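Fanonstead publishes code of practice for two-armed robots at assembly benches

4 June 2023

Fanonstead has published a code of practice for firms that use two-armed robots to put small parts together at a bench. It is free to use from today and covers how a bench should be laid out, how trials should be run and what records should be kept.

The code was written with the robot maker Brudus and the parts firm Sutcliffe. Drafting began in January and the text was tested on assembly benches at the Norkville workshop before it was agreed.

Existing safety rules for industrial robots still apply in full. The code sits alongside them and deals with the day-to-day running of a bench where two arms and two hands share one small work area. Members had told Fanonstead that they were each writing their own house rules for this, and that the rules often disagreed.

"We had one site where the parts board was fixed in place and another where staff put it down by eye," said Trudy Baxter, who chaired the drafting group. "Both called the results a pass rate. You could not put the two figures side by side and learn anything from them."

The first section deals with the bench. The work surface should be plain enough for parts to stand out against it, and loose items should be kept clear of the space the arms move through. Parts should be set out on a board following a written layout, with a copy of the layout kept at the bench. Cables should be routed so that they cannot catch on a joint at any point in the arm's travel, and should be checked by hand at the start of each shift.
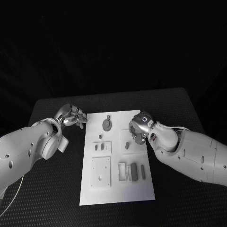 The second section covers shared space. Where both hands may work over the same board, the firm must write down which arm has right of way for each step, and what the other arm does while it waits. A waiting hand may stay over the board only if the risk assessment says so. People must stay outside the marked area while either arm is powered, and the stop button must be within reach of the person in charge of the bench.

Peadar Fitzgerald, who led the trials at Norkville, said the right-of-way rule took up more time than any other part of the text.

"Most of the trouble we logged came from the two hands wanting the same bit of board," he said. "Once the order was written down, the operators could see straight away when something was off. Before that they were guessing at what the machine was meant to do."

The Norkville trials came to 1,885 logged runs. Each log gives the layout used, the starting position of both arms, the step at which the run ended and the reason. The code asks firms to keep the same details, and to keep the logs of failed runs for as long as those of good ones.

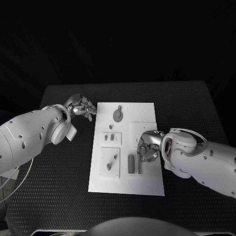

Two-armed assembly work at Norkville, with the parts set out on a white board.

A third section sets out how a trial should be reported. A firm that wants to quote a pass rate under the code must complete at least 200 runs on one layout, with no change to the software or the hands part way through. If a part is moved or put back by a person during a run, that run counts as a fail. Shorter trials of 20 runs are allowed for setting up a bench, but the results may not be quoted in sales material.

Rhys Te Moana of Sutcliffe said smaller firms had asked for the shorter trial to be included. "A shop with one bench cannot stop work every time it changes a fixture," he said. "The short trial tells them whether they are ready to carry on — it is a check for their own use and the code says so."

The drafting group did not reach agreement on every point. A proposed limit on arm speed over the board was left out after members disagreed on how it should be measured. It will be looked at again in the first review, along with rules for benches where a person hands parts to the robot.

Firms that adopt the code are asked to name one person at each site who is responsible for it. Fanonstead will run 2 open sessions at Norkville for those people, led by Corey Tawhiri. Places are free to members and a small charge applies to others.

The code, a blank run log and a sample layout sheet can be requested from the Fanonstead standards desk. Comments for the first review should be sent to the same desk, marked for the attention of Mereana Hoani.

Ends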